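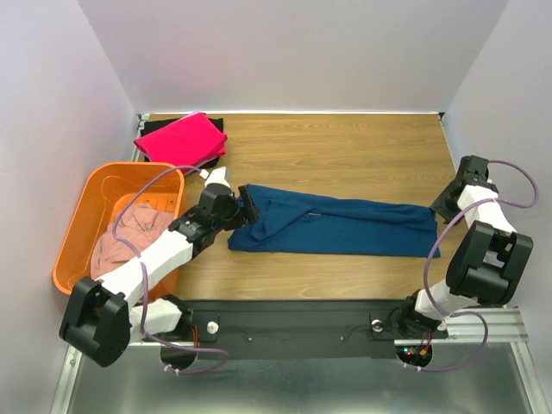 Can a machine fold my laundry yet?

Some of it, slowly, if you're patient and not too fussy about the corners.

I get asked this more than anything else at Grinham, so I've put the answer at the top of the page for the Vusard bench kit. It's a pair of arms, a work surface and side walls, and it's meant for people who want to try chores out for themselves – schools, small workshops, the odd stubborn hobbyist like me.

What can you expect? Towels are the easy bit. Tops and trousers are harder, as cloth never lands the same way twice, and a dark thing with a flap turned over can puzzle it for ages. Buttons, socks in pairs, fitted sheets? Not yet, sorry. I still do mine by hand!

On the shop floor it's a bit more cheerful. Sorting parts into trays and passing bits along go quite nicely, so long as you keep things in the same place.

The details:
Arms: 2
Practice runs we suggest per new chore: 200
Height of side walls: 420 mm
Spare gripper pads in the box: 5

The Ojo software comes with it, and you can add the Fledmont tray set later on. Do ring before you order if you've got one particular chore in mind – I'd much sooner talk you out of it than have it sent back.

Page updated 19 May 2025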